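Lost something? Found something? Come and talk to me

Harnus is looking for people to take part in our next listening project, and I'd love one of them to be you. We're collecting stories about lost things. Umbrellas, earrings, door keys, the letter you put somewhere safe, the glove that came back to you after three winters. We record them, we type them up, and the best bits (with your say-so) go into a small printed book and a set of audio pieces that anyone can borrow.

I've been running the listening projects since the bread one, which some of you will remember, mostly for the crumbs in the microphone. This one came out of a chat with Do-yoon Hwang on the way home from a very dull meeting. He told me about a watch his uncle dropped down a well and was still looking for, on and off, as an old man. I missed my stop. By the time I'd walked back I had a notebook page full of people I wanted to ring up.

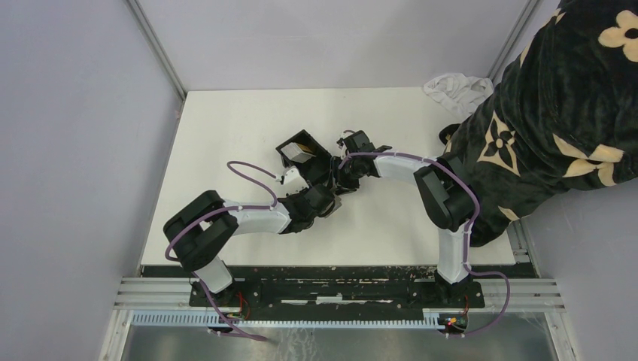 Who we're after

Anybody over eighteen who has lost a thing and still thinks about it, or who has found a thing and had to decide what to do with it. I'm especially keen on finders, as they're much harder to get hold of than losers. If you once handed in something valuable, or kept something you perhaps shouldn't have, I'd like to hear about it and I promise not to pull a face.

We'd also be very glad to hear from people whose job puts them near lost property: bus drivers, cleaners, school office staff, anyone who has worked behind a swimming pool counter. Hwa-young Yoon spent years on the front desk of a hotel and did our trial interview, and I could have listened to her all night. There was a wedding cake. I won't spoil it.

You don't need to be a good talker. Some of the nicest recordings we have are from people who told me on the phone they had nothing to say and then went on until the battery died. You don't need perfect English either. Tien-fu Wei will be doing interviews in Mandarin, I can do Korean, and if you'd be happier in Arabic please tell us early so that we can book somebody good.

What you'd be doing

There's one interview, usually just you and me or you and Tien-fu, with tea. It takes as long as an interview takes – most people are done in under an hour, and you can stop whenever you like. I'll ask what the thing was, where you last had it, who you told and what you did next. After that we wander. If you still have the box it came in, or a photo with the thing in the background, bring that along and we'll make a copy while you drink your tea.

A few weeks afterwards you'll get your typed-up pages in the post or by email. Cross out anything you like. I mean it, people worry about being rude to me and they needn't. One lady in the bread project cut everything except a recipe and we printed the recipe.

Then, if you fancy it, there's a group evening where we read some of the stories aloud. You can read your own, have somebody read it for you or sit at the back and eat. 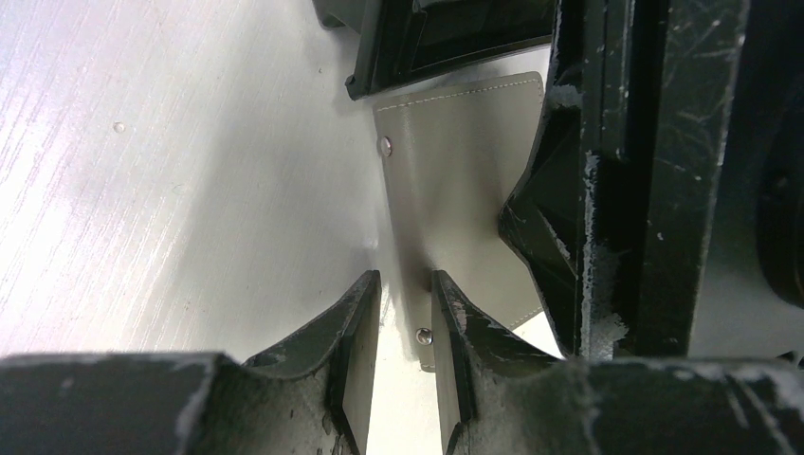 Harnus Bulletin, Issue 46, page 2

Where and when

Interviews start in January at our place in Abu Hammour, in the upstairs room, and carry on until we run out of people or I run out of voice. There is a lift. It's slow but it does come. Mornings from 9.30 are quietest, and we can do evenings too if you're working. Parking is easy before lunch and horrible after four, so plan for that if you're driving.

If you can't get to us, I can come to you, so long as there's a door we can shut and no budgie. (I'm fond of budgies. They come out very loud.) Phone interviews are possible but I'd like to keep them for people who really can't do it face to face, as I'm hopeless at knowing when to be quiet if I can't see you.

The reading evening will be at Gumis, who have let us have the long table again and are doing the soup. Family and friends are welcome, children too, though a couple of the stories are sad and I'll say so before we start them.

What you get

Your travel paid, both ways, and lunch if you're with us over lunchtime. Two copies of the finished book. Plalludier are printing it for us on the same creamy paper as last time, which I was very pleased about and have gone on about to everyone. You also get your whole recording to keep, uncut, and quite a lot of people have said that was the part their families wanted.

We can't pay a fee. I'd like to, and I ask every year.
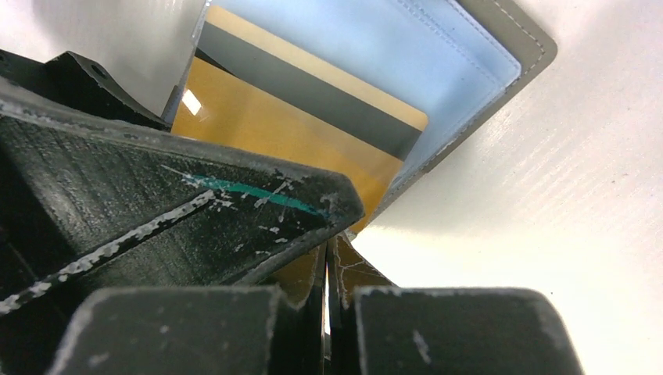 Scuffs and scratches, close up.

The careful bit

You choose whether we use your real name, a made-up one or only an initial. We won't print anybody's address, and if your story is about another person who is still living we'll talk through how to handle that before it goes anywhere. You can pull out at any time up to the day the pages go to the printer, and I'll ring you before that day so it doesn't creep up on you.

Recordings are kept on our own drive with a password, and only the people working on the project can open them. Once the book is out they go into the lending collection, or they don't, whichever you've ticked on the form. Tae-yang Sung looks after all that side of things and is far more organised than me, so if you have a question about forms or storage, ask for Tae-yang.

I should say as well that we aren't a lost property office. We had this with the trial. I can't help you find your thing, much as I'd enjoy trying, and please don't bring in things you've found and leave them with us. We now own one roller skate.

A few starters, if you're stuck

People often say they'd like to join in but can't think of anything, and then it comes to them in the bath. So here are some of the questions that have worked so far:

What's the smallest thing you've ever spent a whole day looking for?

Have you ever bought a replacement and then found the first one?

Did anyone get blamed who shouldn't have been? Are you on speaking terms?

What would you still stop and pick up in the street?
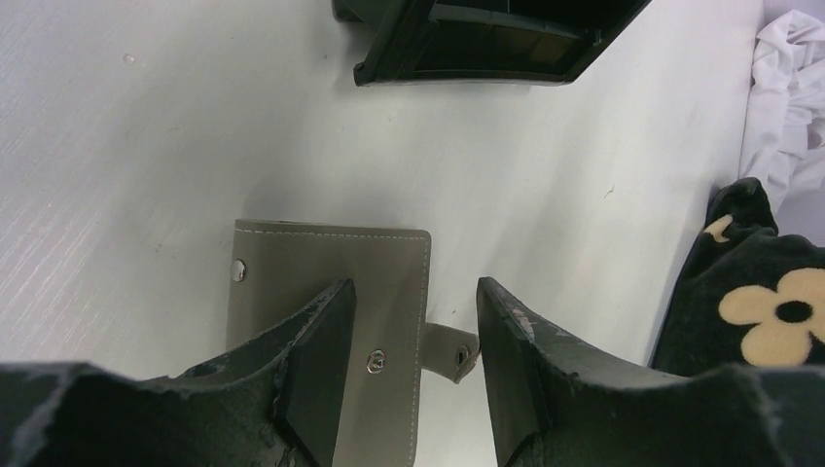
How to put your name down

Send a few lines to me, Seon-mi Yeo, care of Harnus, or leave a note in the box by the front door. Tell me your name, the best way to reach you, the language you'd like to talk in and very briefly what was lost or found. One sentence is plenty. Please don't send me the whole story in writing! It's much better for the recording if I haven't heard it yet, and my face gives everything away.

We've room for roughly thirty people. If more than that write in we'll try for a good mix of losers and finders, and anyone we can't fit in will be first on the list for the next project (buttons, I think, but don't hold me to it). I answer everything myself, so give me a week or so, and if you hear nothing after that, write again, as your note may well have gone missing.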